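Open day at the Gilani building, Rakulow
Visit report for the members' newsletter, October

Our group went to the open day at the Gilani building on the east side of Rakulow. The building is a former printing works, and Grovon has rented the ground floor for two years as a place to try out home layouts before they go into apartments. We had signed up for the 2 p.m. tour. There were 20 places on it and all were taken.

Getting in

The entrance is on the yard side, past the bike racks. The sign on the street points to the old front door, which is locked, so allow a few extra minutes. You sign in at a desk, get a paper badge and leave large bags on a shelf. Coats can be kept on. Parking in the yard costs nothing on open days, but the spaces were gone when we arrived and most of us used the lot behind the Wenex store, an eight-minute walk away.

The tour began with a short talk in the hallway. The ground floor measures 355 square meters, and the part shown to visitors is less than half of that. The rest is storage and offices. The talk covered the history of the building in more detail than we needed, and people at the back could not hear much of it.

The floor

After the talk we went through to the large room. The first thing our guide spoke about was the floor, and for those of us with basement or garage projects it was the most useful part of the visit. The main surface is smooth gray epoxy with a soft shine. Yellow lines divide it up, and farther back it gives way to a warm brown wood floor, with another yellow line at the boundary. A small dark grate is set into the gray part close to the refrigerator. 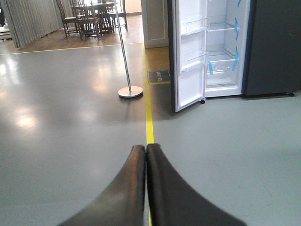

The kitchen corner

The guide opened the refrigerator and let people look at the door shelves. The door is white inside, with clear plastic bins. One of our members asked whether bins like these can be moved to other heights. On this model they lift out, we were told, and can be put back on a different set of ledges. Several people tried to work out if a tall bottle would fit and did not agree.

The discussion then moved to which way a refrigerator door should swing. The advice was to mark the full swing of the door on the floor with tape before buying, and to stand inside the marked area with a grocery bag in hand. Grovon has had layouts that looked fine on paper and left no place to stand once the door was open. We were also told to leave room for pulling the appliance forward to clean behind it - a point that a few of us had learned already at home.

Food storage

The last part of the tour was on keeping fruit and vegetables. It was presented as a talk with time for questions and ran longer than planned. The main points, from my notes:

Apples keep longer in the refrigerator than in a bowl on the counter. Put them in a drawer if you have one, and keep them away from lettuce and other leafy greens.

Check the skin and the stem end before storing. A bruised apple should be eaten first.

Do not wash apples until you are going to eat them.

Red and yellow striped kinds vary a lot from one fruit to the next, even in the same bag. More yellow on one side does not mean that the apple is unripe.

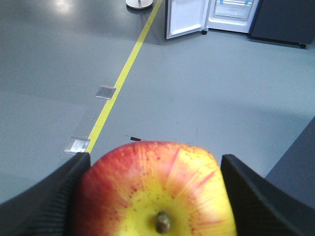

Newsletter, page 8

Somebody asked about pears and was told that they are best left out until they give a little near the stem, and then moved to the cold. Bananas came up too, as they always do.

Coffee and questions

Coffee was served in the hallway afterward. There was no charge, but there were not enough cups, and the second half of the group had to wait. We asked about the cost of the epoxy floor and did not get a figure. The answer was that it depends on the state of the concrete underneath, and that most of the work is in the preparation. Scuffs do show on a glossy floor in low light. For a home, they would suggest a less shiny finish.

Practical information

The tour takes an hour and a half including coffee. The route is level from the yard door onward, and there is one restroom, to the left of the sign-in desk. There are a few folding chairs in the large room, so anyone who has trouble standing should ask for one at the start. Photography is allowed in the large room, but not in the offices.

The next open day is planned for the spring. Members who want to go should put their names on the list at the October meeting, and please say if you can offer a ride. We still have two floor plan leaflets left over from this visit, available at the same meeting.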